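Section 4. Comparing Two Hand-Held Grippers Before a Session

By now you should have both grippers out of the case, charged, and paired with the Osance controller as described in Section 3. If the controller still shows only one of them, go back and finish that first (I know it's tempting to push on, but everything in this section assumes you have a left and a right and that the controller knows which is which).

The point of the comparison is to find out whether your two grippers open, close and track alike. They leave the bench matched, but pads wear down, cables get tugged, and a marker cube that has been bumped in a doorway can sit a hair off from where it used to. Set aside a quiet stretch for it, first thing on a Thursday if you run the same weekly schedule we do, and try to have a second person with you.

4.1 Checking the jaws and the cube

1. Switch on the left gripper and wait for the steady tone.

2. Open the jaw all the way and let go of the trigger. It should stay put. If it creeps, turn to Section 7, "Trigger spring."

3. Run a fingertip over the grip lining on both sides. You're feeling for lifted edges and shiny patches.

4. Close the jaw slowly and read the closing number on the controller. Write it down.

5. Repeat steps 2 through 4 until you have 18 readings, then do the same with the right gripper.

Note: Please don't skip readings because the first few look the same. The early ones nearly always do, and it's in the later ones, once your hand has relaxed, that a sticky jaw gives itself away.

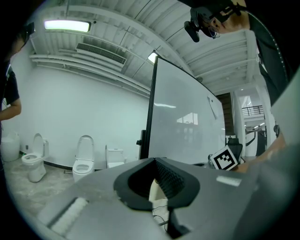 The marker cube is what the tracking camera looks for, and it deserves a gentle hand. Hold the cube by its edges, never with a thumb flat across the printed face, and wipe it with a dry cloth only. Then sight along it to see how it sits. A cube can look a little tilted simply from where you're standing, as the one by the reaching hand does, so move your head before you decide that anything is crooked. While you're bent over it, follow the thin black cable with your eyes as well and make sure it has some slack where it runs down past the jaw. If the cube rocks when you nudge it, tighten the mount a quarter turn and nudge it again. A quarter turn is plenty!

Caution: Do not loosen the cube to "straighten" it by eye. Once it has been moved, the stored calibration for that gripper is no good and you'll need to go through all of Section 3 again.

4.2 Comparing the tracking

For this part you'll want both grippers in your hands and a bit of room to swing your arms. The practice space doesn't have to be fancy. A showroom does nicely, and so does a kitchen or a stockroom, as long as you can stand in one spot and reach forward without knocking into anything.

1. Start a new comparison in the Forura software and name it for the room you're in. You'll be glad of the name later on.

2. Check your floor. Walk the power cable from the wall to where you'll be standing and move it out of your path if you can.

3. Hold both grippers out in front of you at a comfortable height, with the jaws pointing away and the cubes where the camera can see them.

4. Press Start and keep still until the software has gathered 500 samples.

5. Move both hands together, slowly, left to right and back again. Then up and down. Then have one hand cross over the other, which is the move that trips up most pairs.

6. Press Stop and read the match score for each hand.

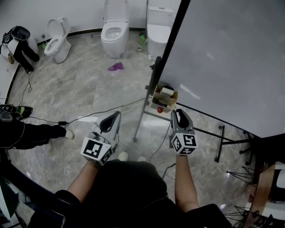

Figure 4-2. Both grippers held out in front, marker cubes showing.

A match score of 26 or lower is good and you can carry on to Section 5. Anything higher, try again in a different spot before you start taking things apart. Bright reflections bother the camera more than people expect, and polished floors and glossy panels can both throw them. Malathi Chacko, who wrote the first version of this guide, used to turn herself a few degrees at a time until the score settled, and we still haven't found a better method.

Note: Let the trailing cable hang freely while you do the sweeps. If you feel it pull at your wrist, stop, give yourself more length, and start the sweep over.

4.3 If the two hands disagree

Swap the grippers between your hands and repeat 4.2. If the poor score follows the gripper, look at its cube and lens first. If it stays with the same hand, the trouble is most likely the lighting or your stance on that side.

Should the controller show code 169, the camera has lost sight of one cube for too long. Lower your arms, wait for the tone, raise them again and carry on from step 4.

Replacement pads for both sizes of Damach jaw are listed in Appendix B. Fit them in pairs.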